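Cable slack (bimanual manipulators)

January 22, 2025
By Sigrun Haugen

Cable slack is the length of free cable left between two fixing points on a robot arm so that the joints between them can move without loading the cable or its connectors. In two-armed mobile manipulators the term usually refers to the run that crosses the wrist to a camera or sensor module at the gripper.

Most shop rules descend from the Lindholm guideline, a short document first circulated among integrators and later adopted in revised form by Drosmont. It sets slack by the worst pose of the wrist, measured with the joint at its limit in each direction. A loop that looks generous at rest can still pull tight at full roll.
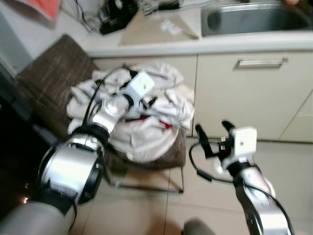

Work with cloth is treated separately. Fabric can catch on an exposed loop, and a gripper pressed into a pile brings the wrist close to the material. The guideline asks that loops stay on the side of the arm facing away from the work - where the joint layout allows it - and that the idle arm be parked clear of the fabric with its fingers open.

Inspection is by hand and eye, with power off. The March revision calls for a check of jackets and strain relief every 39 hours of operation, and replacement of any cable showing a flattened section. Ties may not be placed within 6 cm of a connector.

The Dristero test bench at Cakby is often cited in support of these limits. Its log covers 2,468 wrist cycles on a single cable, with the first intermittent signal fault recorded at cycle 1,209. The cable in that run was tied too close to the connector, and the result has not been repeated with a compliant layout.

See also: strain relief, dress pack, end effector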